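Call for Participants: The Padano Study of Household Clothing
Stondska Centre for Domestic Life

Applications are open until the last working day of September

The Stondska Centre for Domestic Life invites applications from households wishing to take part in the Padano Study, an enquiry into how clothing is worn, washed, mended, passed on and thrown away in ordinary homes. The Centre intends to recruit 44 households. Each will keep a written record of its clothing over 19 weeks, receive two visits from a member of the study staff, and attend a closing interview.

Participants receive a payment of £700 per household. No specialist knowledge of clothing, sewing or laundry is needed, and applicants should not feel that their habits must be tidy or thrifty to be of interest.

Background to the study

Much is known about what people buy to wear. Far less is recorded about what happens to a garment once it has been brought home: how long it stays in regular use, who in the house decides that it is worn out, whether a lost button ends its life or delays it by an afternoon. Shop records stop at the till, and people asked to recall what they did with a shirt last winter tend to answer with what they believe they usually do.

The Padano Study therefore relies on diaries kept at the time. An earlier and smaller round, carried out under the same name, tested the diary and the interview questions. Its participants found the first diary too long and the section on washing confusing, and both have been rewritten. The present round is the full study, and its results will be published by the Centre.

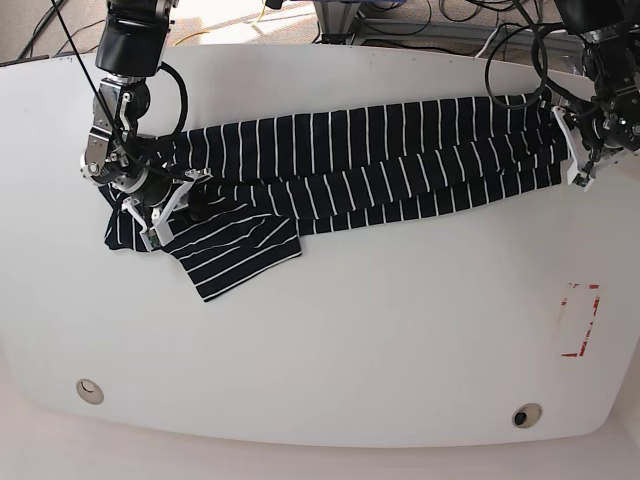 Navy garment with thin white stripes.

What counts as clothing

For the purposes of the study, clothing means anything worn on the body, including school and work uniform, sportswear, nightclothes, coats, scarves and hats. Shoes are left out, as are jewellery, bags and spectacles. Bed linen and towels are also left out, although the washing section of the diary asks whether they were washed in the same load as clothes.

Garments kept but never worn do count. The Centre is particularly interested in items put away for a reason, such as a wedding outfit, baby clothes, or the coat of a relative who has died. Participants may leave any such item out of the record if they prefer not to write about it, and will not be asked why.

Borrowed clothes should be entered by the person wearing them. Clothes lent to someone outside the household should be entered when they leave and again if they come back.

What participants are asked to do

1. Before the diary begins, list the clothing of each member of the household who is taking part. Staff will help with this at the first visit. The list need not be complete on the day and may be added to later.

2. Keep the diary each week. Entries are brief. They cover washing, drying, ironing, mending, buying, giving away and throwing away, with a blank page for anything that does not fit elsewhere.

3. Choose a small number of garments to follow closely. At least one should be in frequent use and at least one should already be damaged or altered in some way. The diary provides a separate sheet for each.

4. Keep receipts for any repair, alteration or dry cleaning paid for during the study. The Centre does not repay these costs but will record them.

5. Receive the second visit, which takes place after the diary has ended, and attend the closing interview either at the Centre or by telephone.

Diaries may be kept on paper or by means of an online form. Households may change from one to the other part way through by telling the study office.

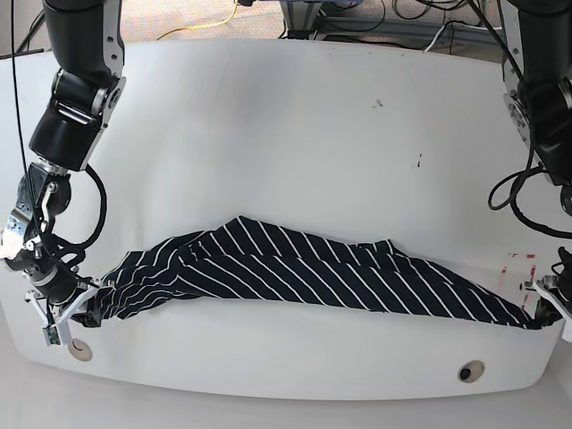 Margus Bite, asked what a new participant ought to know, replied that the first fortnight felt like homework and that after this the diary lived on top of the washing machine with a pencil tied to it, where everyone in the house wrote in it and complained about everyone else's socks. He added that he would have liked more room for notes on mending, and that he had found himself arguing with the word "repair", as he had never thought of sewing a hem back up as repairing anything.

The present diary uses the word "mending" throughout and gives it a full page each week. Any work done by hand or machine to keep a garment in use should be entered there, however slight. Tape, glue, safety pins and staples are all to be included.

Who may apply

Applications are welcome from households of any size, including people living alone, families, couples, and unrelated adults sharing a home. In a shared home, one person may apply alone or several may apply together. Where several apply together, each adult must sign the consent form separately.

The person who signs as lead participant must be an adult and must expect to live at the same address for the whole of the diary period. Short absences for holidays, work or hospital treatment do not matter, and the diary may simply be marked "away".

Children may take part with the consent of a parent or guardian. Older children are asked to sign a form of their own, written in plain terms, and may withdraw even where their parents continue.

The Centre seeks a mixture of homes. It would especially like to hear from:

Households without a washing machine, or sharing one with neighbours
Households in which someone wears a uniform or protective clothing for work
People who make some or all of their own clothes
People who need clothes altered because of disability, illness or body shape
Households in which most clothing is second-hand or handed down

Employees of the Centre and their immediate families may not apply. People who work in clothing shops, laundries or tailoring may do so and should mention it on the form.

Payment and expenses

The payment is made in two equal parts, the first after the initial visit and the second after the closing interview. A household that withdraws after the first payment will not be asked to return it. The payment is for the household as a whole, and the Centre takes no part in deciding how it is shared.

Travel to the closing interview is repaid at standard rates on production of a ticket or a note of mileage. Care costs for children or dependent adults during the interview can be met if agreed with the study office beforehand. Participants who receive benefits may wish to take advice on how the payment should be declared. A letter setting out its nature can be supplied on request.

Visits to the home

Visits are arranged at a time that suits the household, including evenings up to 8 pm. The visitor will carry identification and will telephone on the day to confirm. Only the rooms in which clothing is kept, washed or dried need be seen, and the participant may decline to show any room, cupboard or drawer.

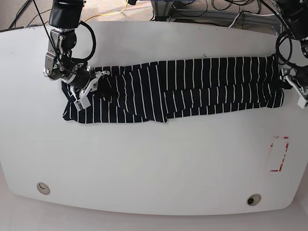 One of the earlier participants wrote to the study office that she had dreaded the visit and spent the evening before it folding things, which she afterwards regretted, as the questions were all about where clothes ended up when there was no time to fold them. She asked that future households be told plainly not to tidy.

The Centre is glad to pass on that request. Clothes on chairs, banisters and the floor are within the scope of the study.

Confidentiality

Names and addresses are held apart from the diaries and are seen only by the study office. In published work each household will be known by a letter and a broad description, for example "two adults, one infant, rented flat". Quotations from diaries will be used only where the participant has agreed to this on the consent form. Participants may ask to see any passage about their household before publication.

Paper diaries will be kept in the Nair Reading Room at the Centre and closed to outside readers until the study has been published. Participants who would like their diary returned may ask for it, in which case the Centre will keep a copy.

Withdrawal

A participant may withdraw at any time by letter, telephone or email. It will be for the participant to decide whether the entries already made may be used. 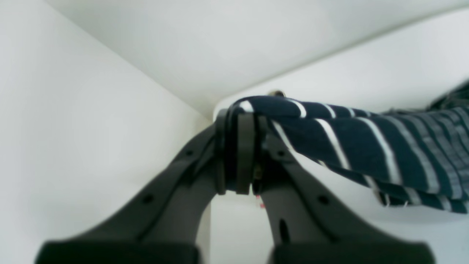
Navy fabric with white and light grey stripes.

How to apply

Application forms may be collected from the enquiry desk at the Centre, downloaded from the study page, or sent by post on request. Forms in large print are available. Applicants who would find it easier to apply by telephone may ring the study office between 10 am and 4 pm on working days, and a member of staff will complete the form with them.

The form asks for the names and ages of those in the household, the type of home, the way in which laundry is usually done, and a short paragraph on one garment that has been in the household for a long time. The paragraph is not marked and has no bearing on spelling or style. It helps the staff to see what sort of detail applicants are comfortable giving.

All applicants will receive a reply in October. Where there are more suitable applicants than places, households will be chosen to give a spread of size, income and housing, and those not chosen may ask to be placed on a reserve list.

An open afternoon will be held in the Genavetti Room on the ground floor of the Centre from 2 pm, on a day to be announced on the study page. Copies of the diary will be available to look through. Booking is not required, and children are welcome. The room has step-free access from the car park.

Completed forms should be addressed to the Padano Study Office, Stondska Centre for Domestic Life, and marked "Household application" on the envelope. Forms sent by email should carry the same words in the subject line.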